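La traduction

Patricio Esteban reçut le manuscrit en mars, dans une enveloppe renforcée avec du ruban adhésif. Il y avait 600 pages, tapées à la machine, et une lettre de l'éditeur qui tenait en cinq lignes. On lui demandait de traduire le roman avant la fin de l'été. L'auteur, Vinzenz Mayrhofer, vivait à Tinen et ne répondait pas au téléphone.

Il commença le soir même. L'histoire se passait dans une ville appelée Brudivness, où un horloger nommé Widmer perdait peu à peu l'usage des noms propres. Au chapitre 8, il ne savait plus comment s'appelait sa femme. Il l'appelait « toi », et elle s'y habituait.

Patricio travaillait dans la cuisine, le dos au radiateur. Il traduisait 12 pages par jour, parfois moins. Le matin, il relisait à voix haute et barrait ce qui sonnait faux. Sa sœur passait le voir après le marché, posait un pain sur la chaise et repartait.

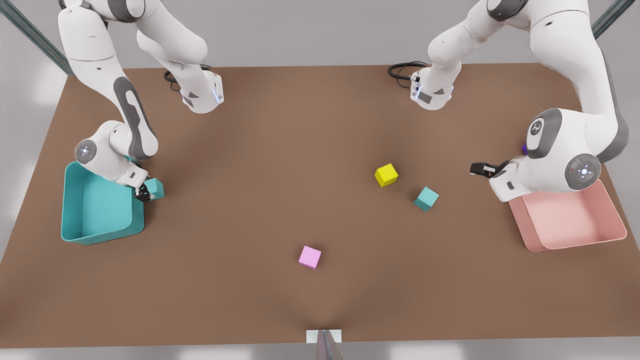

Deux bras blancs au-dessus d'une table brune, quatre petits cubes. Image de synthèse.

À la page 340, il tomba sur un mot qu'il ne connaissait pas : « pusico ». Widmer le prononçait en regardant la neige. Patricio chercha dans trois dictionnaires, puis écrivit à Mayrhofer. La réponse arriva le 5 mai 2024, sur une carte sans image.

« C'est le nom du chien », disait la carte.

Il reprit le manuscrit depuis le début. Il n'y avait pas de chien. Il y avait une gamelle près de la porte, au chapitre 2, et une promenade que Widmer faisait chaque soir sans raison donnée. Il y avait aussi une laisse pendue à un clou - il l'avait traduite par « lanière ».

Patricio corrigea le mot. Puis il resta un moment devant la phrase de la neige, qu'il avait laissée en blanc. Il écrivit « Pusico », avec une majuscule, et tourna la page.

Vers onze heures, il mit sa veste et descendit. La rue était mouillée. Il marcha jusqu'au pont, attendit que le tram passe et rentra par l'autre trottoir.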